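Lollholm Toy Library
Frequently Asked Questions

Who can join?
Anyone with a child in their life and a library-ish attitude toward other people's property. We have 616 member households. Grandparents are welcome, and tend to return things cleaner than they got them.

What does it cost?
Membership is free if you live in Lollholm. If you live in Flostitz, it is also free, but you will hear about the parking.

How many toys can I take home?
Two at a time. A boxed set counts as one toy, however many bags it fills. A puppet and its puppet friend count as two, and yes, we have had this argument.

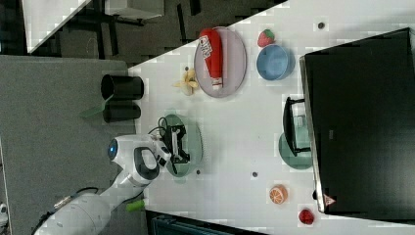 What if a piece goes missing?
Lost pieces are part of the business, and we don't charge for the first one. Tell us when you bring the set back and we'll write it on the card inside the lid. Small things like dice and doll shoes are easy to lose in a couch. Something the size of the red ketchup bottle lying on that lavender-gray plate is harder to misplace, so we may ask a follow-up question. If the piece surfaces a year later behind your dryer, bring it in. We keep a drawer for this.

Can I reserve something online?
Yes, through Plisora, our booking page. Log in with your card number and the password you have forgotten. Reserved toys wait at the desk until closing time the next day we're open, and then go back on the shelf.

Do you have the big Kwofie marble run?
We do. It has 273 pieces and a waiting list. Please count before you return it. We will be counting too, with less enthusiasm.

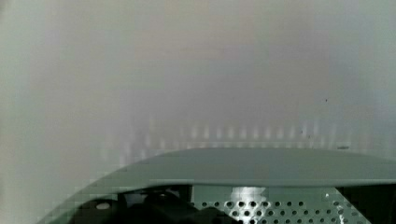
Pale gray with one dark speck.

How should I clean toys before returning them?
Warm water and dish soap for plastic, a damp cloth for wood. Nothing with a battery door should go under the faucet. Stuffed animals may be machine washed on cold if the tag allows it. If the tag has been chewed off, ask us.

What happens if I'm late?
The fine is 40 cents a day per toy and stops growing when it reaches the price of a decent sandwich. You can renew once by phone or on Plisora, unless someone else is waiting. 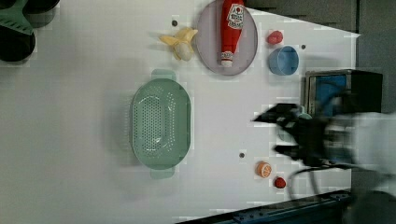 Renewing adds the same number of days as the original loan, counted from the due date. Calling a week late and asking us to pretend otherwise is popular and does not work.

Do you accept donations?
Gladly, from January through October. We stop in November, when the back room fills up and the door no longer opens all the way. We can't take car seats, cribs, or drum kits. The last one is a personal decision.
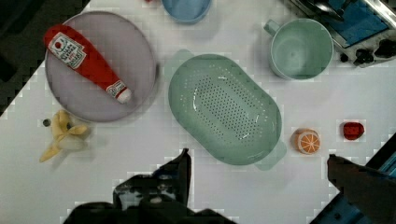 Page maintained by the Front Desk Team, Lollholm Toy Library

My question isn't here. Who do I ask?
Nia Lougher answers the phone from 10 a.m. until noon. After noon the phone is answered by a machine, which is friendlier but knows less about marble runs.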